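Last updated: 2020-01-14

By Aksel Skov

The Drultov 200 is a desk fan that promises a whisper. I have had it next to my computer for 50 nights, and it whispers the way my uncle does in church.

On setting 2 it moves air nicely – and also receipts. The base is heavy, the cord is short, and the button marked Calm does nothing I can detect. At $20 I'd buy it again, with some grumbling.

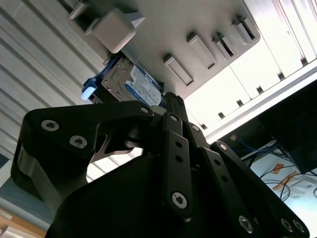
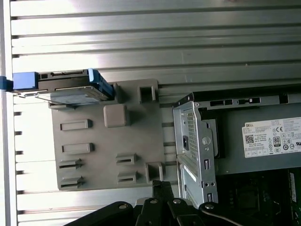
Hard drive with blue plastic fittings, both photos.

Contact | © Trivstead Reviews | Back to top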